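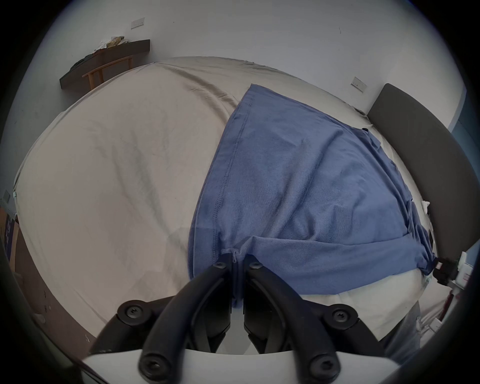 Photo: Stoltside Community Textiles

Stoltside clothing repair program to open second workshop in September

STOLTSIDE – Residents with torn, worn or ill-fitting clothes will have a second place to get them mended when Stoltside Community Textiles opens a new workshop on Escobar Street in September.

The workshop will take in everyday clothing and household linen, including shirts, school uniforms, work pants, sheets and pillowcases. Items that cannot be repaired will be sorted by fibre and colour and passed on for use as patches, quilt backing or cleaning cloths.

The organization mended 1122 items at its Kaser Road location in its last financial year. The most common jobs were fallen hems, split side seams, missing buttons and broken zippers. Knitwear made up a growing share of the work, and the wait for sweater repairs reached three weeks over the winter.

The Escobar Street site is intended to shorten that wait. It has room for 20 sewing stations, a cutting table and a separate counter for drop-off and pickup. The former dry cleaner's premises have been rewired and repainted, and a ramp has been added at the front entrance.

Minor repairs will be free to Stoltside residents, with a limit of 3 items per household each month. Larger jobs, such as replacing a coat lining or a full-length zipper, will be quoted at the counter before any work begins. Customers may supply their own thread, buttons or fabric if they want a particular match.

Clothing should be washed and dried before it is dropped off. Staff ask that pockets be emptied and that the damaged spot be marked with a safety pin or a piece of masking tape. Leather, fur and wetsuits will not be accepted at either location.

Evening mending classes will also move to the new workshop. The fall session covers hand stitching, hemming, darning and basic machine use, and has places for up to 198 people across all classes. No experience is needed. Machines are provided, and participants are asked to bring one garment from home to work on. Children aged 10 and over may attend with an adult.

Fit-out costs were shared between Stoltside Community Textiles and Vekix, a local supplier of industrial sewing machines and parts. Vekix will also service the machines at both locations for the first year.

The Kaser Road workshop will stay open and its hours will not change. Items already left there for repair will be returned at Kaser Road unless the customer asks for a transfer.

Registration for fall classes opens at 9 a.m. on the first business day of September, in person at either counter or by phone.

About Stoltside Community Textiles
Stoltside Community Textiles is a non-profit organization offering clothing repair, sewing instruction and fabric reuse to residents of Stoltside and the surrounding area.

Media enquiries: Communications desk, Stoltside Community Textiles, Kaser Road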